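Kuvmont Tabletop Placement Set
Data card, revision 3, February 5, 2025
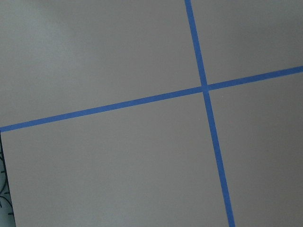 The set holds 837 recorded attempts at one family of tasks: pick a small part from a tray and place it in a named quarter of a work surface. Each attempt was driven by a person through a leader arm and stored with joint positions, gripper width, two video streams and a one-line instruction. The quarters are laid out with two strips of blue tape crossed on a plain matte gray top, with no print or numbers on the tape. In the wrist view the crossing often looks skewed and the quarters come out at very different sizes, so the labels should not be read off image area.

Contents

episodes/ one folder per attempt
splits/ train.txt, val.txt, test.txt
calib/ camera intrinsics and the wrist-to-flange transform, one file per session
labels.csv target quarter, part type, outcome, session number
notes.txt operator notes, unedited

Frame rate is 15 per second on both streams. Joint readings are logged at 60 per second and are not resampled. Use the timestamps; the row index will drift against the video in long episodes.

Collection

Recording was done at the Nallstead site over 56 sessions, the first of them in October. The arm is a six-joint unit bolted to the bench. The parts are from the Dolter kit: washers, short pegs, a flat clip and a cube. Parts were drawn from a shuffled list before each attempt. The target quarter was drawn separately, so part and quarter are independent in the training split.

Before each session the operator moves the wrist to the survey pose, fingers fully open, and saves one still with the surface clear. These stills are in calib/ under the session number. They are meant for color and exposure checks. They are not registered to a common position, and the pose was changed slightly after session 9 when the camera bracket was replaced.

An attempt starts when the operator presses the foot switch and ends at the second press. Up to 4000 control steps are stored per attempt. Anything longer was stopped and marked "timeout" in the outcome column.

Labels

Quarters are named in the base frame of the arm: near-left, near-right, far-left, far-right. Near means close to the base. The wrist camera is mounted with a roll offset, so "left" in an instruction does not always match left in the wrist image. If you train on the wrist stream alone, read the offset from the calib file and either rotate the images or relabel.

Outcome takes one of five values:

ok: part at rest fully inside the target quarter
on_tape: part at rest and touching either strip
wrong: part at rest in another quarter
drop: part left the work surface
timeout: see Collection

Outcome was entered by the operator at the end of the attempt and checked a second time against the overhead stream. When the two readings differed, the second was kept. The first is in labels.csv as outcome_raw.

Splits

The test split has 272 attempts and the remainder is divided between train and val. Splits are by session. No session appears in more than one split. The flat clip is held out of train entirely and appears only in val and test. If you want a split with all parts seen, build it from labels.csv and say so when you report results.

Known problems

Lighting on the surface is uneven. Part of the top reads paler than the rest, and the shading moves with the wrist. A model trained on a single session will pick this up. We suggest brightness jitter at least, applied per episode and not per frame.

The tape was relaid several times. Position of the crossing varies between sessions by a few millimeters and the angle between strips was set by eye. Take the crossing point from the calib file for the session, never from another one.

The wrist stream can see past the border of the surface at low angles. What lies beyond it was not controlled and differs between sessions. Crops that remove the outer tenth of the image get rid of most of it and cost little.

The washers are close in color to the top. Segmentation masks from the script in tools/ are poor for them. We left the masks out of the release; the script is included for the other parts.

Sessions 30 and 31 have a clock fault. Video lags the joint log by a constant amount, given in notes.txt. The loader corrects for this by default. Set fix_clock=False to get the raw times.

Loading

from kuvmont import PlacementSet
ds = PlacementSet(root="data", split="train", streams=["wrist", "overhead"])
ep = ds[0]
ep.instruction, ep.target, ep.outcome

The loader reads video lazily. On a network drive, copy the episodes you need to local disk first. Passing streams=["wrist"] skips the overhead files and they do not need to be present.

Baseline

A small behavior cloning policy is provided in baselines/tran. It takes both streams and the instruction as a one-hot target. Tran was trained on attempts with outcome ok only. Adding the on_tape attempts made placement near the strips worse in our runs, and we did not look into it further. Weights are not included. The config file will reproduce the run on one graphics card.

Intended use

Imitation learning, goal-conditioned placement, and testing of wrist camera policies under changed viewpoint. The set covers one arm, one bench and four part types. It should not be used to make claims about grasping in general. Force was not recorded.

Changes

Revision 3: second outcome check finished, outcome_raw column added, loader clock fix on by default.
Revision 2: calib files split by session. Earlier copies had one shared file and should be discarded.
Revision 1: first internal release.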